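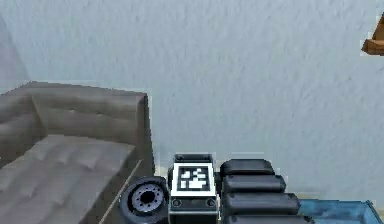 PLILA SLEEP CENTER TO OPEN IN IRDALE IN FEBRUARY

Free evening classes for night-shift workers begin the same week

IRDALE, 19th November: Night nurses, bakers, truckers and anyone else who goes to bed when the neighbors are getting up will soon have a place of their own to turn to. The Plila Sleep Center opens its doors on Thibodeaux Street in February, with a walk-in advice desk, a small library and a six-week class called Days Are for Sleeping.

The class was tried out last winter in the back room of the Pusar Street library, and the response was wonderful. There were 50 places. The organizers had 116 requests in the first two weeks, many from people who had worked nights for years and had never once been asked how they slept!

"I drove a bread truck for most of my life, and I thought being tired was just part of the pay," said Clyde Tran, who took the first class and now helps teach it. "We spent a whole evening on curtains. I went home and moved my bed to the other wall, away from the street, and my wife thought I'd lost my mind. Then she asked me to leave it there."

Students keep a simple sleep diary, learn how to plan meals around a shift, and talk through the everyday problems that come with an upside-down schedule: the lawn mower next door, the delivery at noon, the kids home from school at three. One session is for families and housemates, who are welcome to come along at no charge. Another looks at the drive home after a long night, and when it makes more sense to take the bus or call someone for a ride.

The center is led by Mavis Wojcik, a nurse who worked nights in Irdale before moving into teaching. She wrote the course with Emmett Haddad, a former plant supervisor, and the two of them have been visiting break rooms all over town this fall (usually with muffins).

"People are so ready to talk about this," Wojcik said. "I'll walk in at four in the morning expecting a couple of polite nods, and an hour later we're still going. I can't wait to have a front door and a coffee pot and room for everybody."

The center does not diagnose or treat sleep disorders. Staff will help visitors find a doctor or clinic if they need one.

Every student will receive a printed guide, Good Morning, Good Night, with drawings by local artist Meirion Beddoe. The first printing is 400 copies, and any left over will go to workplaces that ask for them. A large-print edition is in the works.

Classes are free. Sign-up is open now at the front desk of the Pusar Street library, and each class will be offered twice, once in the morning and once in the early evening, so that people can come before or after work.

Contact: Vaughn Kasprzak, Community Outreach, Plila Sleep Center, Thibodeaux Street, Irdale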